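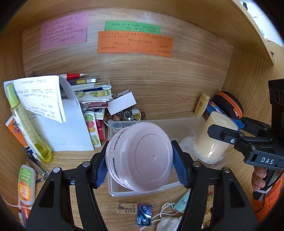 I have been meaning to write up the Vusstead trip since we got home, and then it was Christmas, and then it was January 2022 and I was still telling people about it in the kitchen at work, so I may as well put it down properly.

For anyone new: four of us go away once a year to drink beer in a town we don't know. Consuelo Barrera picks the town, I book the rooms, Naveed brings the scoresheets (yes, there are scoresheets) and Oda drives, which makes her the most important person in the world for two days. She drinks halves and remembers everything.

We started at Zavala, the little brewery up behind the station. You wouldn't find it if you weren't looking, as you go through a tyre yard and up a metal staircase, and then there you are in a warm room that smells like toast and oranges. I had the brown ale. I know brown ale is what your grandad drank, but this one was lovely, soft and nutty with a bit of treacle at the back, and I'd have stayed on it all day if the others had let me. Naveed had a sour made with gooseberries and pulled the face he always pulls, then gave it eight out of ten.

Tiburcio Jaramillo, who does the brewing, came over and talked to us for ages about water. The water in Vusstead is very hard and he used to fight it, and these days he lets it do what it wants and brews to suit. He was so patient with our questions! Consuelo asked him what his biggest mistake was and he told us about a batch of stout, 3,000 litres of it, that came out tasting of plasters. It all went down the drain. He still looked sad.

Lunch was pies. I won't go on about the pies, except to say that the leek one was better than the steak one and I was the only person who ordered it.

In the afternoon we walked along the canal to the Stirance, where they had 31 beers on the board, and I'll admit I panicked and asked for whatever the lady before me was having. It was a smoked lager. Now, I have been rude about smoked beer on this blog before (somebody wrote in about it, hello Soledad Palacios, you were right) and I take most of it back. The first mouthful is like licking a fence after bonfire night. By the third it's all ham and honey, and I had another.

We did disagree about the pale ale. Oda thought it was thin, Naveed thought it was the best thing of the weekend, and they were still going at it on the drive home, right through Irkville and out the other side. I liked it well enough. It was a bit cold to tell.

The scoresheets came out with Zavala on 142 points, miles ahead, and the brown ale top of everything, so I've been smug since. We're going again in May, probably to the coast if Consuelo can find somewhere with decent parking. If you know a good pub by the sea, tell me in the comments, and do say if it does food.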